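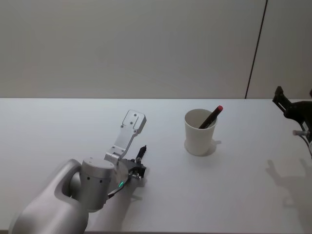 Till Grube reckons most bimanual faults are timing faults, and after the Fetcombe logs I'm inclined to agree! The pen-and-cup task is lovely for showing why. Each arm ran its own program perfectly well, yet on run 24 the left arm set off 200 ms before the right had reported its grip. The handshake message had been dropped and the default value was "ready" (a terrible default, do change it in your own code). 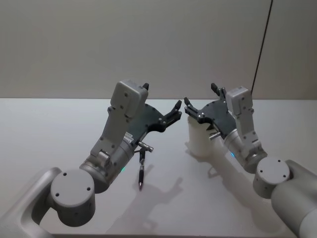 Fig. 2. Right arm at the cup, left arm with the pen.

Look how little room there is between the fingertips. Before the lab, read the stop procedure and find the line in the log where the handshake should be.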